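# Why Do Plants Bend Toward the Light?

Put a bean plant beside a window and leave it alone for a week. When you come back, it will probably be leaning toward the glass. Turn the pot so the plant leans into the room, wait a few more days, and it will lean back the other way.

A plant has no muscles. It can't pull itself over the way you lean across a table. So how does it move?

## It moves by growing

Plants are built from tiny parts called cells. When a stem gets longer, many of its cells are stretching.

If all the cells stretch by the same amount, the stem goes straight up. But if the cells on one side stretch more than the cells on the other side, the stem has to curve. Try it with a long balloon. Stick a strip of tape down one side before you blow it up. The side with the tape can't stretch much, the other side can, and the balloon bends toward the tape.

A stem near a window does the same thing. The cells on the shady side stretch more, and the stem bends toward the light.

## The message in the stem

What tells the shady side to stretch? The answer is a chemical called **auxin** (say it "AWK-sin"). Plants make a lot of it near their growing tips, and it travels down the stem.

When light comes from one side, more auxin ends up on the shady side. In a stem, auxin tells cells to stretch.

The tip is also very good at noticing light. More than a hundred years ago, scientists grew grass seedlings and put little caps over some of the tips. The seedlings with covered tips did not bend. The ones with bare tips did. Blue light works best for making plants bend. Plain red light hardly does it at all.

The science word for bending toward light is **phototropism**. "Photo" comes from a Greek word for light, and "tropism" comes from a word for turning.

## What about roots?

Roots mostly follow gravity. They grow down, where there is water and something to hold on to. Many roots also grow away from light. If you plant a bean upside down, its root will still curve around and head for the bottom of the pot.

## Plants in the house

Outdoors, light comes from the whole sky, so many plants grow fairly straight. Indoors, most of it comes from a window. A plant on a shelf may get light from only one side for its whole life.

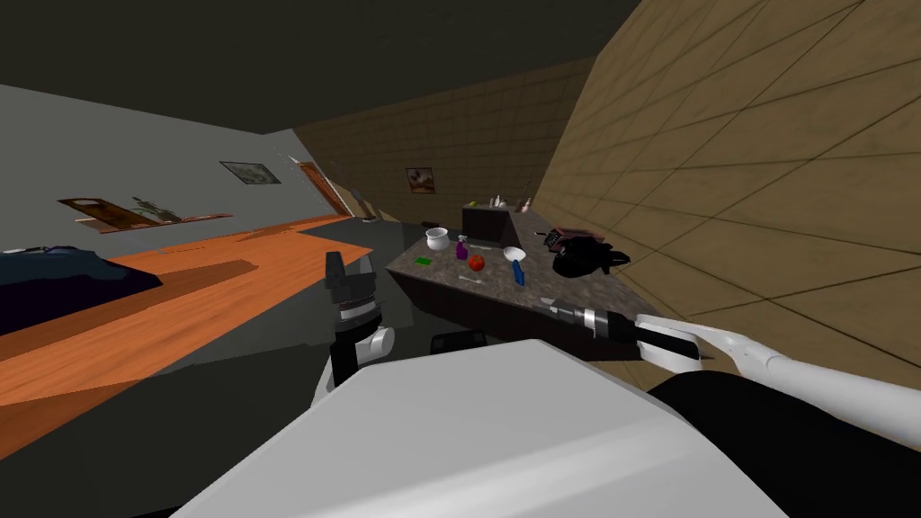
*A small potted plant on a long wooden shelf.*

Some people give their houseplants a quarter turn every time they water them. Then each side gets its share, and the plant stays upright.

A plant that gets too little light grows in another way. Its stem becomes long, thin, and pale, with wide gaps between the leaves. Gardeners call this "leggy." The plant is using its energy to reach for a brighter place.

## Try it yourself

You need a shoebox with a lid, a bean seedling in a small pot, and scissors.

1. Ask a grown-up to cut a hole the size of a large coin in one short end of the box.
2. Stand the box on its other short end, so the hole is at the top - but off to one side works even better.
3. Water the seedling and put it inside. Close the lid.
4. Place the box near a bright window.
5. Open it once a day to check the soil, then close it again.

Draw the seedling each time you look. After four or five days, put your drawings in a row and see which way the stem has gone.

## Words to know

**Auxin:** a chemical that helps control how plants grow.

**Cell:** one of the tiny parts that living things are made of.

**Phototropism:** growing toward or away from light.

**Seedling:** a very young plant.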